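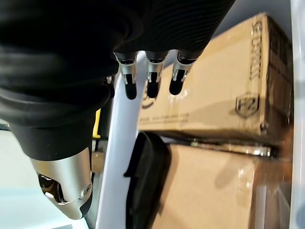 Caklow parcel room to stay open later

Posted January 2022

The parcel room at Caklow will keep its later hours for now, after a December that left boxes stacked on top of each other and residents queueing on the stairs.

The room took in 1,009 parcels over the month. The shelves were put in for 400. Most of the overflow was cardboard boxes of one size or another, plus a fair few padded envelopes that kept slipping down the back.

Doors now shut at 8pm instead of 5.30pm. Same entrance, round the side by the bike racks. Bring the collection slip or the text message, either will do.

Parcels will be held for 18 days, up from ten. After that they go back to the sender. No exceptions for furniture, which has been the main headache. Flat-pack orders from Horkico in particular are arriving in two or three boxes, often on diferent days, and people have been collecting one and leaving the rest.

Anyone expecting a large delivery is asked to ring ahead. Heavy boxes go at the bottom of the stack, light ones on top, so a big one may take a few minutes to get out.

New shelving has been ordered from Metitero and should add space for about 26 larger boxes along the far wall. No fitting date yet. The room will close for one morning while the work is done, notice to go up on the door.

Empty packaging can be left flattened in the cage outside. Tape off please, and no polystyrene, the recycling lorry wont take it. Last month two loads were refused.

Returns are still handled at the Leclerc building across the yard, not in the parcel room. Labels must be printed before you come, the printer there is out of order again.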